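Minutes, kit review meeting, March
Start 2:00 pm, back bench. Notes: Adoración Collado

Apologies: none recvd.

1. Last minutes
Passed as is. Action on the spare calibration board carried over again.

2. Sosenus hand-held gripper kit, trial offer
Main item. Sosenus want a yes or no before the trial lapses. Offer is one pair of grippers, cabling, the recording software and phone support. Price quoted 2000 for the pair, software seat is extra after the first year. Adoración to get that in writing, the rep said one thing and the quote says another.

Went through what people have tried so far. Rigid stuff fine. Cloth and anything with a strap is where we want numbers. Accessories task (bow tie, tray, T stand) agreed as the test piece for the comparison, same layout for both vendors.
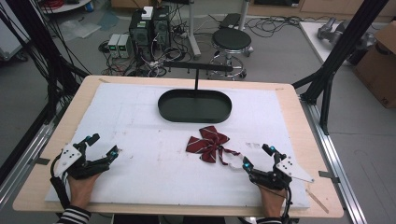

Handling & Grasping Group / Kit Reviews

Comments on the kit:
- Fingers good on fabric loops. Narrow straps harder, closing speed wants turning down. Setting exists but is buried in the menu.
- Weight ok for short sessions. Wrists complain after a long one. Suggest a break every 16 takes, no objections.
- Cable on the left unit gets in the way of the elbow. Ask Sosenus about a longer lead or a clip.
- Manual is poor. Chapter on pairing describes an older version, we think.
- Software export works but file names are a mess, someone has to rename by hand.

Discussion re training. New people need around 2 hours before their takes are usable. Sosenus offer a remote session, free, take it.

3. Pellow alternative
Pellow sent a quote late, cheaper, but single gripper only and no software. Would mean writing our own logging. General feeling is no, but keep the quote on file untill the Sosenus price is confirmed. Nowicki (reseller) can lend a Pellow unit for a week, ask.

4. Jeton project
Jeton needs garment data first, rigid parts can wait. If the Sosenus kit is bought it goes to Jeton for the first month, then shared booking. Some grumbling about shared booking. Sheet on the wall, same as before.

5. Decision
Extend the trial, don't buy yet. Buy if (a) price confirmed in writing incl. software renewal, (b) strap test done on both kits with teh same operator. Agreed, one abstention.

Actions
AC - written price from Sosenus, ask re cable, book remote session
AC - email Nowicki for the loan unit
Jeton team - write up strap test, one page max
All - log faults in the sheet, not by text message

AOB
Bench booking clash on mornings, take offline.

Closed 3:10 pm. Next meeting tbc once the loan unit is in.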